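Robot Software II
Notes for Lecture 9: Is there anything in the hand?
Instructor: Urmila Pal
Lab sections: Arben Nedeljković and Elie Zoubi

Welcome back, everyone, and thank you for the very thoughtful questions after the last lecture. I couldn't get to all of them, so a few have crept into these notes. If you missed the lecture, please read the notes on frames and transforms first, or the part below about projecting the fingertips will feel like it fell out of the sky.

Where we are

So far our planner has been trusting. It sends the gripper a close command, waits a bit, and moves on to the lift as if the object had come along. Several of you found in Lab 3 that the arm will then carry nothing at all, very smoothly, to exactly the right place, and open its fingers over the bin with great care. (Rezaul Navaratnam, who taught this course before me, used to call this "delivering air," and I'm afraid the name has stuck.) Today we build the small piece of software that sits between the grasp and everything after it, and answers one question: held, not held, or don't know?

I want you to take the third answer seriously. A function that returns only true or false has to guess when its inputs are bad, and the planner has no way of telling a guess from a measurement. Our interface returns a label, a confidence, and the time stamp of the newest measurement it used. Please don't drop the time stamp! Half the trouble in last year's projects came from perfectly good answers to a question asked a moment too early.

Signal one: finger position

The cheapest evidence is the gap between the fingers. After a close command, wait for the finger speed to fall below a threshold, then read the position. If the fingers stopped well short of fully closed, something stopped them. With a thick object this works beautifully. With a thin one, the gap may be smaller than the noise in the reading, and you are back to guessing.

Two things to watch for. First, the zero drifts, so run the homing routine at the start of a session and store the closed position you measured instead of the one in the config file. Second, the command and the reading travel by different routes, and a reading that arrives right after the command may have been taken before it. In our driver the tick counter makes this easy to check: compare the tick on the reading with the tick on the acknowledgment, and throw away anything older.

Signal two: motor effort

The effort reading rises when the fingers press on something. It also rises when the fingers press on each other, and when they speed up, and a little when the cable pulls. On its own I don't think much of it, but together with position it is a fine companion: high effort with a wide gap is strong evidence for "held," while high effort with the gap at its closed value says "empty." Low effort with a wide gap usually means the motion hasn't finished, and "don't know" is the right label.

Ashraf Belkadi's section asked whether you should filter the effort before or after the comparison. Before, please, with a short median filter. A long average looks prettier on the plot and will make you late by just enough to matter at the lift.

Signal three: the camera

A wrist camera has one lovely property for this job. The gripper is bolted to the same body as the camera, so the region where a held object can appear stays nearly put from one frame to the next while the rest of the view slides by. We project the two fingertips into the image using the transform from Lecture 8, draw a padded box around them, and run the classifier on that crop alone. You will be surprised how much a small network improves when it no longer has to look at the whole table.

Motion helps too. During the first part of the lift, ask which pixels in the crop move with the gripper and which move with the table. An object that stays still in the crop while its surroundings change is very likely held. An object that shrinks or slides out of the crop has been left behind. This test needs no training, and I'd like you to write it before you touch the network, partly so you have a baseline and partly so you get to enjoy it.

Putting the three together

We combine the signals with log odds, adding one term for each. Each term should go to zero when its signal is stale or missing, which quietly gives you "don't know" when everything is missing. Set the two thresholds apart from each other so the label doesn't flicker, and require the label to persist for 4 ticks before the planner hears about it.

Do resist tuning the weights by hand on your favorite clip. The Fandell set on the course drive has 3,850 labeled crops; fit on the first 3,000 and leave the others alone until you're ready to report. The split follows the order of recording sessions on purpose, so please don't shuffle before cutting. Neighboring frames are nearly twins, and if one twin is in each half your score will flatter you. Also have a look at crop 1,123, which two of us labeled differently and still argue over in the hallway.

For your lab write-up

Plot each signal separately on one grasp that worked and one that didn't, with the planner's label underneath on the same time axis. Then describe one case where the signals disagree and say which you would believe, and why. A paragraph is plenty. Elie keeps office hours on Sunday evening for anybody whose time stamps refuse to line up, and he is very patient.
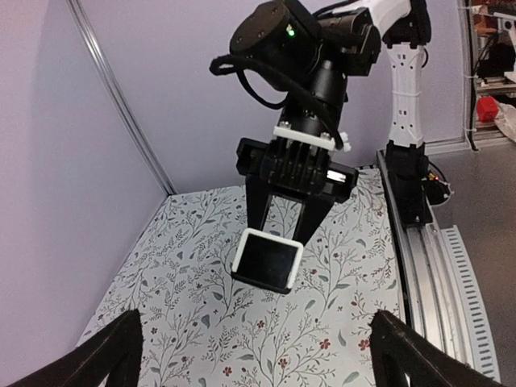 Color thresholding is where most people start on the crop, and I'd like you to try it and see how it fares before moving on. The usual recipe is to mask out the gripper by its color and call whatever remains the object. Now think about a black gripper with a square black object between its fingertips: the mask that removes the fingers takes the dark face along with them, and what you have left to work with is the white rim. That rim is a gift, though the mat underneath is white as well, printed with dark stems and dusty red flowers, so a plain brightness test will happily report pieces of tabletop. Look for the shape of the rim, rounded corners and all, and allow for the tilt when you fit it. Then run your motion test from signal three on the same crop, where the printed stems should slide past during the lift and the rim should stay with the fingers. Bring both results to section and we'll compare them there.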